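Zuliretti Laundry Notes
README, last updated Apr 1, 2024

Welcome, and thank you for stopping by! Zuliretti is a small collection of notes and photos on household laundry: sorting it, bagging it, washing it, and (the part we all put off) getting it folded and back in the drawer. It grew out of a shared page we kept at Kendus in December, when the same questions about mesh bags kept coming round and it seemed kinder to write the answers down once.

What's inside

The notes folder holds 8 short text files, one for each stage of the wash. The photos folder holds 600 pictures, mostly close views of fabric, zippers and seams. Names are all lowercase, and the two sets, Kamath and Zalovow, are kept apart so you can download only the one you want.

About the bags

Most of the entries under "bags" are the zippered mesh kind. We have a soft spot for the printed ones, with their orange tulips, the pink trim along the zipper and a cheerful ENJOY between the flowers, and they're tagged "mesh, floral" so you can find them quickly. Plain ones are tagged "mesh, plain." 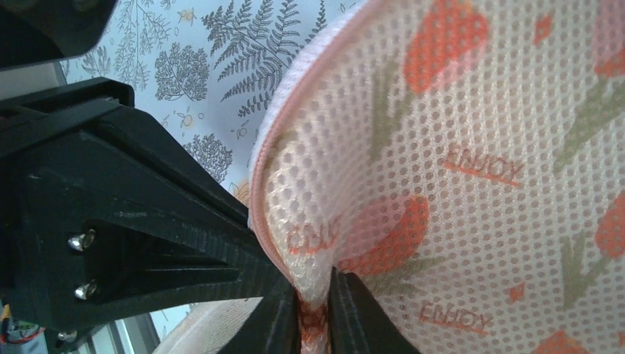
A reader of the first version wrote in to say that our advice on filling was far too generous, and that a bag stuffed to the zipper comes out with the socks in the middle still soapy. Two-thirds full was the limit in that house, with bras in a bag of their own and the hooks fastened first. We've changed file 3 to match, and added a line on closing the zipper all the way before the bag goes in the drum.

Known gaps

Wool is thin, and there's hardly anything on drying indoors. File 2 still uses the old tag names in places, so please search for both "net" and "mesh" until we get it tidied up.

Using the notes

Copy them, print them, tape them inside the laundry closet door. Corrections are very welcome, and a mention of Zuliretti is plenty of thanks.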